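Open Day at Koltico: Teaching by Hand

The open day at Koltico drew 27 visitors in May, most of them from small food companies and one from a school kitchen. Neusa Peixoto ran the demonstration, and I talked with her while she waited for the next group.

"People come in expecting a machine that already knows everything," she said. "We show them the part before that." A person does a simple kitchen job with a pair of hand-held grippers, and the recordings go into the training of Urum, the company's robot arm.
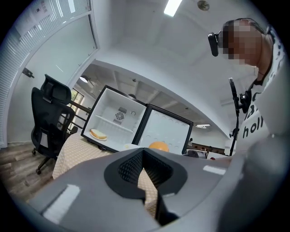
A slice of bread on a plate in the mini fridge at the Koltico open day.

Each group got 20 minutes. Peixoto said plates and food take up a lot of her team's time. "A box is easy, you grab it and go. A plate has to stay level, and whatever is on it can roll."

I asked how long it takes a beginner to get comfortable with the grippers. "An afternoon, usually. Your wrists get tired first." She has been at it for 2 years and still prefers short sessions with a break for coffee.

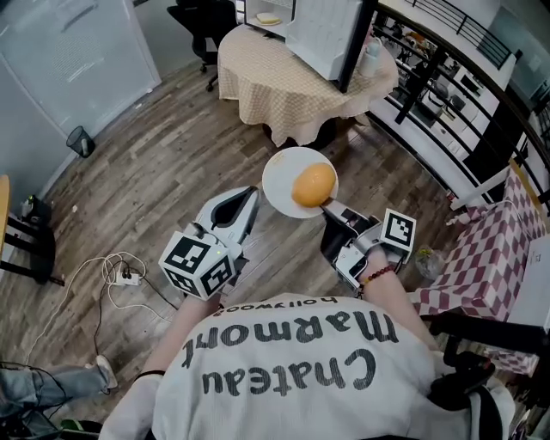
Esfahani, from one of the visiting companies, asked whether the same recordings would work for a different arm, and was told that it depends on the fingers. Peixoto said her team had tried it once with an older model, the Ploltoler, and had to redo more than 20 of the tasks.

The next open day will be in the fall. Peixoto wants to add a dishwashing station if the building allows it.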